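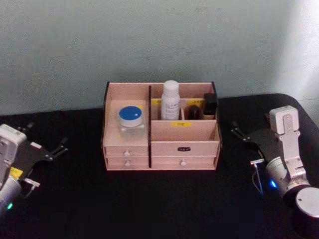
Ranger les petites choses : ce qui marche chez nous

Trier avant d'acheter quoi que ce soit

Videz un tiroir à la fois, sur une table débarrassée ou sur un vieux drap. Jetez les stylos secs, les élastiques cuits, les échantillons dont l'étiquette ne se lit plus. Mettez de côté ce qui appartient à une autre pièce et ne le rangez qu'à la fin, sinon vous passez l'après-midi dans les couloirs. Un tiroir de cuisine demande 18 minutes si on ne s'arrête pas pour lire les vieux papiers.

Mesurer

Prenez la largeur, la profondeur et la hauteur de l'endroit où ira le casier, et notez-les au crayon à l'intérieur de la porte du placard. Pour un meuble à petits tiroirs, comptez aussi la place devant pour les ouvrir en entier. Dans notre entrée, l'étagère fait 56 cm et j'ai rapporté deux fois un modèle trop large avant de prendre le mètre au magasin.

Les casiers en bois clair

Le bois brut boit tout : huile, encre, fond de teint. Passez deux couches de cire incolore avant la première utilisation, laissez sécher une nuit entre les deux, lustrez avec une chaussette de laine. Sur un bois déjà taché, poncez au grain fin dans le sens du fil, dépoussiérez, puis cirez. Les taches d'encre ne partent pas toujours. Un rond de liège collé dessus fait l'affaire.

Pour le nettoyage courant, un chiffon à peine humide et une goutte de savon noir. Pas d'éponge trempée, les panneaux minces se voilent en séchant. Les coins se font avec un pinceau sec à poils courts.

Un tiroir qui accroche

Sortez-le complètement et regardez où le bois brille : c'est là qu'il frotte. Frottez l'endroit avec une bougie blanche ou un morceau de savon de Marseille bien sec. Si cela ne suffit pas, un coup de papier de verre, très léger, puis de nouveau la bougie. N'employez pas d'huile de cuisine, elle colle et sent le rance au bout de quelques semaines.

Si le fond du tiroir se déboîte, mettez un filet de colle à bois dans la rainure, remettez le fond en place et serrez avec une ficelle jusqu'au lendemain.
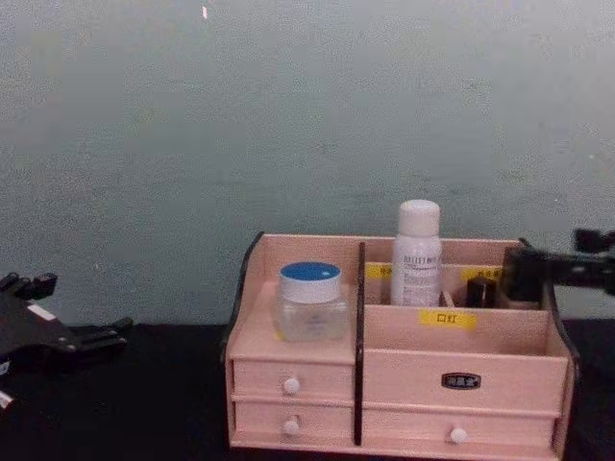 Les bocaux à couvercle vissé

Gardez les petits bocaux en verre transparent, on voit le contenu sans ouvrir. Pour enlever l'étiquette, une heure dans l'eau chaude avec une cuillère de cristaux de soude, puis un chiffon imbibé d'huile pour le reste de colle. Rincez au vinaigre.

L'odeur reste surtout dans le couvercle. Remplissez-le de bicarbonate, laissez-le retourné sur une soucoupe pendant deux jours, brossez. Pour les cornichons, il faut parfois recommencer.

Un couvercle bloqué : passez-le sous l'eau chaude, essuyez bien, puis tournez avec un gant de ménage en caoutchouc.

Épingles, boutons, vis

Les boutons vont par couleur, les vis par longueur. Les boîtes de 1000 épingles vendues en mercerie sont une fausse économie si on coud trois fois par an, elles rouillent. Glissez un sachet de riz sec dans la boîte et changez-le au mois de mai.

Krisztina Veres, de la mercerie Langat, m'a donné un truc que j'utilise toujours : coudre un exemplaire du bouton sur un petit carton, avec le nom du vêtement écrit à côté. Le reste du lot va dans une enveloppe agrafée derrière.

Les étiquettes

Le ruban de peintre s'écrit au feutre et se décolle sans trace. Collez l'étiquette sur le devant du tiroir, en bas à gauche, toujours au même endroit. Évitez « divers ». Un tiroir marqué « divers » sera plein avant la fin du mois.

Humidité et poussière

Les compartiments ouverts prennent la poussière, réservez-les à ce qui sert tous les jours. Le reste va dans les tiroirs. Dans une salle de bains sans fenêtre, évitez le bois non traité et laissez deux doigts d'air entre le meuble et le mur. Un morceau de craie au fond du tiroir absorbe un peu d'humidité ; séchez-le au four de temps en temps.

Vieux livres de recettes ménagères

Celui de ma grand-tante date de 1894 et conseille le blanc d'Espagne pour à peu près tout. Sur l'argenterie et les vitres, il fonctionne encore. Délayez-le avec un peu d'eau, étalez, laissez sécher, essuyez avec un linge doux.

Page mise à jour le mardi 27 juillet 2004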